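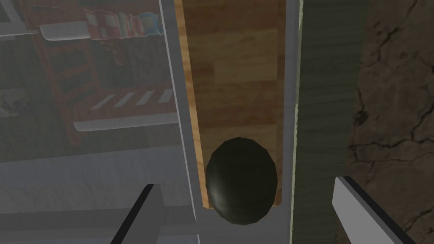 Kerneo is a subscription library of simulated household rooms for teams who need to train or test a two-armed mobile robot before it goes near a real house. It is made and supported by Gikholm. Every room is set up for close work as well as driving around, so you get the small awkward cases along with the easy ones: a dark oval object sitting half over the squared end of a board, say, with a grey rail on either side and the gripper fingers still well apart. The questions on this page are the ones our support desk gets most often. If yours is missing, use the contact form and ask for Nia Samuel's team.

GENERAL

What do I get with a subscription?
A standard licence gives you 891 rooms, 3,308 objects and 57 scripted tasks. You also get the scene editor, the scoring tool and the playback viewer. Updates are included for as long as the subscription is current.

What is the difference between Kerneo Rowlands and Kerneo Ovilberg?
Rowlands is the desktop edition. It runs on your own machine, one room at a time, with the viewer open. Ovilberg is the hosted edition, which runs many rooms at once on our servers and sends you the results. The rooms, objects and tasks are the same in both. Most customers start on Rowlands and add Ovilberg when they have a policy worth running in bulk.

Can I try it first?
Yes. The trial is Rowlands with a small set of rooms and no time limit on each session. Trial results can be carried over if you subscribe later.

Do you sell the robot?
No. Kerneo is software only. A stock two-armed robot model comes with it so you can get started, and you can swap in your own.

ROOMS AND OBJECTS

How realistic do the rooms look?
Good enough for most manipulation work, and plainly computer-rendered. Walls, floors and doors use detailed textures such as marble, wood grain and cracked stone. Smaller objects are kept simple so that contacts calculate quickly, and on some of them you will see flat facets along the outline if you get close. If your vision model is sensitive to this, turn on Fine Mesh in the object settings. Expect slower runs.

Why do some rooms have such odd colour combinations?
Surface materials are shuffled when a room is built. A saturated blue floor can end up beside a brown stone wall and an orange door. The shuffle is there so that a policy doesn't learn to find a cabinet by the colour of the wall behind it. You can lock any material you like in the editor, or turn the shuffle off for the whole room. 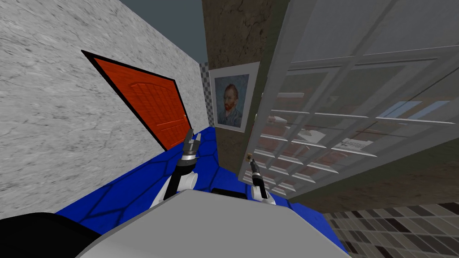 Robot between a marble-textured wall and a glass-fronted cabinet, both arms forward.

How much space does the robot have to move?
It depends on the room. Each one has a clearance rating of open, moderate or tight, shown in the room list. In a tight room the base may have very little room to turn, and an arm reaching forward can be close to furniture before the task has properly started. We suggest leaving tight rooms out until your policy is steady in the moderate ones.

Is glass handled properly?
Glass is solid for contact purposes and see-through for the cameras, with reflections on by default. Items on the shelves behind it may look faint. Reflections can be turned down or off under Lighting. We leave them on for scored runs, and so should you if you want to compare your numbers with earlier ones.

Can I add my own furniture or objects?
Yes, in either edition. Import the mesh, give it a mass and a friction value, and mark any moving parts such as doors or drawers. The editor will warn you if the collision shape is too complicated. Your own files stay in your workspace and are not added to the shared library.

TASKS AND SCORING

How is a task scored?
Each task has a list of checkpoints and a time limit. The scoring tool reports which checkpoints were reached, how long each one took and every contact over the force limit. There is no overall mark. We had one in early versions and dropped it after customers told us they only ever looked at the checkpoints.

Can I get the camera views as well as the results?
Yes. Rowlands saves them to your drive by default. In Ovilberg you need to tick Keep Views before starting the run, as they can't be recovered afterward. Storage is billed separately — see your plan page for the current rate.

My gripper closes but the object slides out. Is that a bug?
Usually it's friction. Check the value on the fingertips first, then on the object. Smooth rounded items are the hardest in the library and the default fingertip value is on the low side. If both values look right, send us the run file and we'll have a look.

Can I move objects between runs?
Yes. Use Scatter to place them at random within a region, or drag them by hand in the editor. An object may be left overhanging an edge, provided it is stable when the run starts.

BILLING AND SUPPORT

How is Kerneo priced?
Rowlands is 835 dollars per seat per year, tax not included. Ovilberg is quoted on the number of hours you plan to use. Schools and TAFE or college programs can ask for the teaching rate.

What happens to my work if I cancel?
Your rooms, objects and run files remain available to download until the end of the month after you cancel. Rooms built from our library will open in the viewer after that, but can't be edited or run.

When is the next update?
The next set of rooms is due in June. Customers on a fixed version for a study or a trial can stay on it; choose Hold Version on the licence page before the update comes through.

How do I report a fault in a room?
Open the room, choose Report from the Help menu and add a note about what you were doing. The room number and your settings are attached automatically. Reports received before 3 pm are looked at the same business day.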